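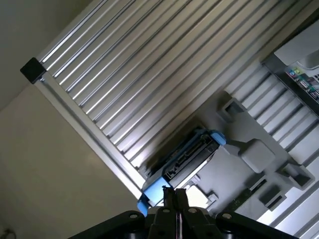
How to check an energy bill before you believe it

Filed under: Household paperwork
By Melaniia Sirko

I don't trust a bill with a smiley face on it. Mine started coming with one in November, next to a bar chart telling me I was doing worse than "efficient neighbors." Which neighbors? The upstairs unit was vacant that month.

The method below takes an evening the first time. You need your last two bills, a flashlight, a pencil and your meter.

Step 1. Find out whether the reading is real

Look next to the reading for a letter or a short word. On most bills an E or "est." means estimated. An estimate is a guess made from past use, and it can be a bad one if your household has changed. Two estimates in a row are worth a phone call.

Step 2. Read the meter yourself

Digital meters cycle through several screens. Wait for the one marked kWh and write down every digit. If you have the old dial type, read the dials left to right, and when a pointer sits between two numbers take the lower one (between 9 and 0, take the 9). Neighboring dials turn in opposite directions, and I still get this wrong if I hurry.

Check the meter number too. Godelieve Verhoeven in my old building on Flestircombe paid for the hallway lights and the laundry room for most of a year. Her meter number and the one on the bill differed by a single digit.

Step 3. Do the subtraction

Current reading minus previous reading. My last bill had me at 600 kWh. My own two readings, taken on the morning after each bill's closing date, gave 413. A day's difference in timing doesn't explain a gap like that. The bill was an estimate, and the letter E was printed in gray on gray.

Step 4. Count the days

Billing periods are not all the same length. Mine have been as short as 27 days. Divide the kWh by the days before you compare one month with another, or you will congratulate yourself for nothing.

Step 5. Separate the use from the fees

Take a pencil and circle every charge that would be there if you had used no power at all: customer charge, meter charge, anything called a rider with no rate beside it. Those don't shrink when you turn off lamps. This is where I lose patience with savings tips that promise a percentage off "your bill." A percentage of which part?

Step 6. Run a dull test

Turn everything off at the wall except the fridge, read the meter, wait three hours, read it again. Then switch things back on one group at a time. I was told by several websites that phone chargers were the problem. In my place it was an old dehumidifier in the closet.

I'd do this before buying any plug-in gadget. The $80 "power saver" I tried made no difference I could find in my readings, and I kept it plugged in for two full billing periods to be fair to it.

Step 7. Dispute it in writing

Call if you like, but follow up by email or letter with your readings, the dates and times, and photos of the meter that show its number. Ask for a corrected bill, and ask what you should pay in the meantime. "We'll make a note on the account" is not an answer to either.

Keep your own readings in a notebook after that, same day each month.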